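The Long Way Around a Loaf of Bread

My grandmother baked on Thursdays, and for most of my childhood I believed that was simply when bread happened, the way rain happened in March and cousins happened in the summer. She never measured a thing. She would put her hand in the bowl, frown a little, and reach for more flour, and if you asked her how much she'd say "enough" and send you out to look for the cat.

I thought of her a good deal during the week I spent in Nernthorpe, where Senga Cairns has been running a bakery out of the old feed store for seven years now. It has one oven, one long counter and a screen door that slaps shut behind every customer (you stop hearing it by the second day, or so I was promised). People come in for a loaf and stay to discuss their knees, their tomatoes and whether the bridge will ever be painted.

Senga came to baking late. She had kept the books for a lumber company, and she liked the work well enough, but she began bringing bread to the office on Fridays and before long her coworkers were placing orders. "I was hiding dough in the supply closet," she told me, laughing so hard she had to put down her coffee. "It was the warmest room in the building!"

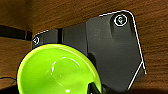

The starter she uses came from Nektarios Lambrakis, a retired mail carrier who lives three streets over and who handed it to her in a jam jar with a page of instructions written on both sides. He had it from an aunt, who had it from a neighbor, and beyond that the story gets foggy. He still stops in most mornings to ask after it, as you might ask after a niece who has gone off to college, and he has opinions about the rye.

I asked to help, and Senga, being kind, let me. We started before it was light. She showed me how to fold the dough over on itself and leave it be, and the leaving was the part I couldn't manage. I kept lifting the towel. My first loaves came out flat as a hat somebody had sat on, and Flora Strachan, who works the counter, cut one up and ate a slice with butter and said it had a nice flavor, which I have decided to believe.

By the end of the week I had slowed down some. There's a stretch in the middle of the morning, after the early crowd and before the lunch people, when the two of them pull stools up to the counter and eat the heels of the loaves with whatever jam is open. Senga does her ordering then, on the back of an envelope, about 500 pounds of flour at a time, and Flora reads her the crossword.

I asked Senga for the recipe before I left, and she wrote it out for me, every last ounce of it, in her neat bookkeeper's hand. At the bottom, next to the water, she'd added "or a bit more, see how it feels." It's taped inside my cupboard door, and I've been baking on Thursdays.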